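Dish rack

A dish rack (my grandmother only ever said "drainer") is an open frame that holds washed plates, cups and bowls while the water runs off them. I've been writing up kitchen things for the Lundville household pages for a while now, and this is one I really love – it's so simple!

The most common sort is made of wire. Thin metal rods are bent into a frame with rounded corners, and more rods run across it side by side to make slots. Each plate stands on its edge in a slot, so air gets at both faces. Other racks are wood or molded plastic, and some fold flat (I had one of those in college and pinched my fingers in it every Tuesday, which was my dish night).

Many racks come with a tray underneath to catch drips. Without one you'll want a towel, or a counter that doesn't mind a puddle.

People use them for storage too. My friend Leonie Leitner keeps hers out all year and never puts a plate in a cupboard, and I've come around to it, especially if you own plates in mixed colors. 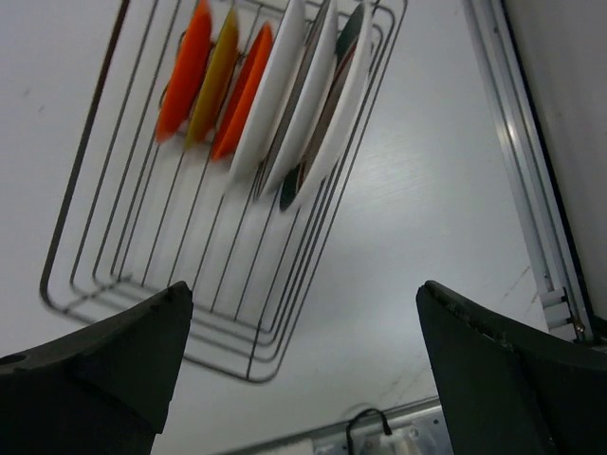 Slot width matters more than you'd think when you're buying. Flat dinner plates are happy in narrow slots, but deep bowls tip over and lean on their neighbors – I put mine at the end of the row, upside down.

See also: Dish towel, Draining board, Plate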